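Section 2: Getting the table and the bottle ready

I'm Ildikó, and I wrote this part of the Hastbridge guide after setting the table up more often than I'd like to admit. Kamol Ruangrit checked it and made me take out the swearing.

1. Clear the table and wipe it down with a dry cloth. Crumbs are the enemy - a bottle with one under its base will rock, and you'll be cross by lunchtime.

2. Pick your bottle. I like a small clear plastic drinks bottle with a screw cap and the label still on. Peel a label halfway off and it flaps about, so leave it alone or remove the lot.

3. Do the cap up finger-tight, then stand the bottle upright towards the back of the table.

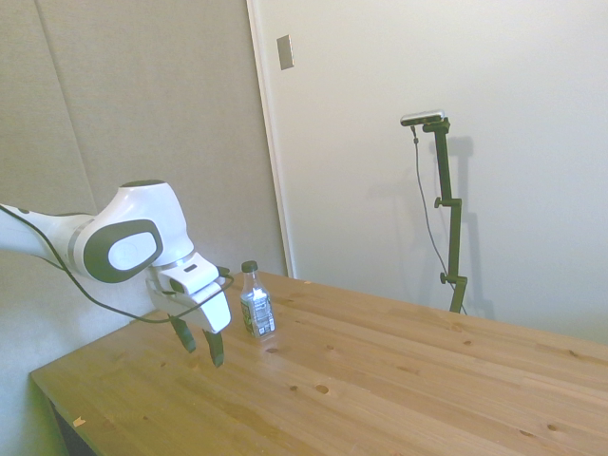 Fig. 2: Bottle upright near the back edge of the table, cap on.

Note: the cap colour doesn't matter for anything in this guide. Use whatever bottle you've got in the cupboard!

4. Crouch down and look at the bottle from table height. If it leans, turn it a little and look again (the bases on these thin ones get dented in the shopping bag, and a quarter turn often does the trick).

5. Write down which bottle you used on the Edemari sheet. I put the label colours and the cap, so mine say things like "white and green label, screw cap".

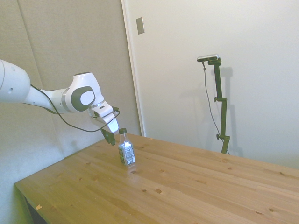 6. Now leave it be for 2 minutes while you read section 3. I know, I know, but I always want to nudge it just once more, and then I have to go back to step 4.

Caution: don't lean on the table once the bottle is placed. If you do knock it over, check the cap before you stand it up again, and mop up any drips straight away - they creep under the base and the bottle slides.

Spare record sheets are in the back of the folder, behind page 9.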